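Pliltwood wire dish rack, black

I've been stocking drying racks at the Daltstead shop for years now and I'm fussy about them, probably more than is good for me. This is the one I'd take home (I did, in April, and my sister has since pinched it). It comes from Vamholm's Pliltwood range and it's a plain black wire basket, no tray, no clip-on bits to lose behind the cooker.

What I like is the zigzag dividers. They stand up from the base in wavy rows, so you can lean things against them as well as slot plates in. 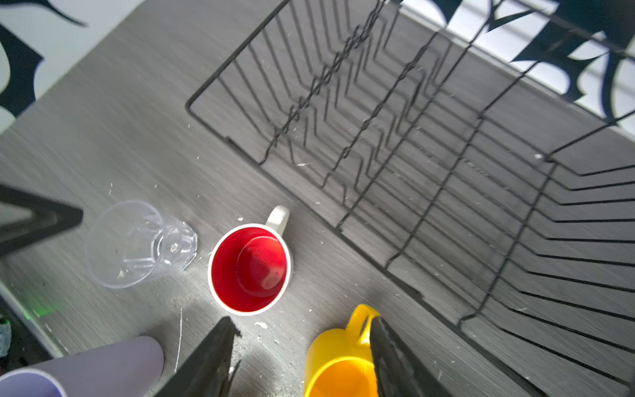
The Pliltwood rack in black, with a red-lined mug and a yellow cup.

I'm a mug person, so mugs are what I test with! Plates will sit in any old rack, but a mug with a big handle wants a bit of room. I go for tall glasses upside down at the back first, then mugs on their sides wherever the handles will let them. You'll find your own way of doing it, everybody does.
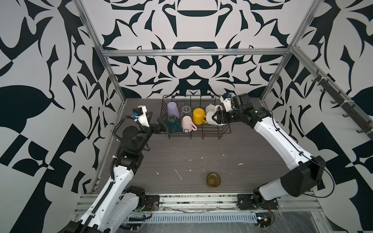
If yours is a household that drinks tea all day long you may want two, and I do a pair price for exactly that. Give the wires a wipe with a soft cloth now and then, and please don't go at them with a scourer.

Width is 37 cm, so do measure your worktop before ordering. Stock code 1369, and there are 9 left on the shelf as I write this. More are on order from Vamholm. Ring the shop before five if you'd like one put by, and ask for me.

Firdevs Oral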